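Keep the Laundromat Open

The city of Grodwood wants to let the last laundromat on Suvarna Street become a parking lot. The building's owner has an offer, the zoning change is on the October agenda, and the staff report recommends approval. I think the council should vote no, and I want to lay out why, including the parts of the argument that don't favor my side.

I used that laundromat every week for eight years. I have a washer and dryer now, in a closet off my kitchen, and I have not needed to carry a bag of clothes down the street for a long time. So I am not writing out of need. I am writing as a person who used to plan an evening a week around whether the big front loaders were free.

The staff report says most households in Grodwood have laundry at home. That is true. The same report says 1005 rental units in the city do not, and it moves on from that number in one sentence. A unit is not a person. Some of those apartments have one tenant and some have five. Whatever the total is, it is a lot of people to tell that they should get on a bus with their sheets.

The report suggests two other places they might go. One is in the shopping center past the highway, which is a 2 mile walk or a bus ride with a transfer. The other is the pickup service run by Emico, where you leave a bag on the porch and it comes back the next day. I have nothing against pickup service. I used it when I had a broken wrist. It costs more than three times what the machines cost, and it requires a porch, or at least a door where a bag can sit without being stolen. The people in the building I lived in had a shared entry with a lock that never latched. I would not have left a bag of rags there.

Supporters of the parking lot say that a laundromat is a business like any other, and that if it made enough money nobody would be trying to sell it. I take this seriously. I don't think a city should keep every failing shop alive because somebody has fond memories of it. When the video store closed I was sorry, and I did not ask for a hearing.

But clean clothes are not movies. You can't show up at a job or send a child to school without them, and you can't put the matter off for long. We already accept that some things have to be within reach of people whether or not they turn the best profit on the block. We run buses at night that are nearly empty. We keep a branch library open on the east side. A laundromat is privately owned, so the city's part is smaller and cheaper. All it has to do is leave the zoning alone.

Lorna Buchanan, who speaks for the downtown merchants, has argued that more parking would help every store on the street. She may be right about some of them. I would point out that the city lot behind the post office is half full on most afternoons, and that the people walking to the laundromat also buy lunch, stamps and cough drops while they wait for the dryer. I did. I had an hour to fill each time and I filled it on that street, mostly at the Dristunetti bakery, where I must have paid for a new oven by myself.

There is also the question of the owner, who is an older man and would like to retire. He has every right to. Voting no on the zoning does not force him to keep mopping floors. It means the building has to be sold as a building, at a lower price than the parking company would pay. That is a real loss to him and I don't want to pretend it away. The city could make up part of it. There is a small-business repair fund with $2198 left in it this year, which would not buy much, but it would fix the back drain and make the place easier to sell to someone who wants to run it. The council could put more into that fund next year if it cared to.

What I mind most in the staff report is the tone. It treats laundry as a chore that modern people have more or less finished with. In fact it is still done by hand to a large degree, even in my house with the closet. The machines wash and dry. Somebody still has to sort, haul, check pockets, pull the damp towel out of the fitted sheet, and fold everything. 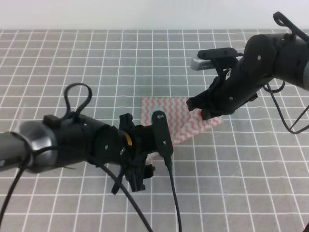 Folding is where a laundromat beats an apartment, and I don't think anyone on the council has thought of it. In my old place I had a bed, a stove and a table that held one plate and one elbow. If I folded at home I did it on the bed, and then the stacks tipped over when I sat down. On Suvarna Street there was a long counter. Give a folded cloth, a pink-and-white one for instance, a wide gray tabletop with nothing piled around it, and it stays folded. With a whole load, that kind of room is the difference between finishing the job and living out of a basket until the next wash. People with a dining room don't notice this. People in one room notice it every week.

The counter was also where people talked, although I don't want to oversell this. Most nights we stood there and said nothing. Zlata Chornovol, who worked at the nursing home and came in after her shift, showed me how to fold a fitted sheet, and I still do it her way. Other than that I learned who was moving out, which landlord was slow with heat, and where to get a winter coat cheap. None of it would count as a service in a report. I would not ask the city to save a building for the conversation alone. It came along with the washing, and it will go when the washing goes.

I expect to hear that buildings should put in their own machines. I agree, and I would support a rule that makes the larger ones do it. Rules like that take years, and the old houses that have been cut up into apartments often can't handle it. Mine had one pipe for four kitchens. Until there are hookups in those places, closing the laundromat just moves the work into bathtubs, and then onto lines strung across rooms that were already damp.

The hearing is at 7 in the evening at city hall, in the upstairs room. The elevator works but is slow, so come a little early if you need it. Speakers get three minutes each. If you wash your clothes on Suvarna Street and can't get there because that is when you are at work, or when you are washing your clothes, write to the clerk before noon that day and ask for your letter to be read aloud. I will be there with mine.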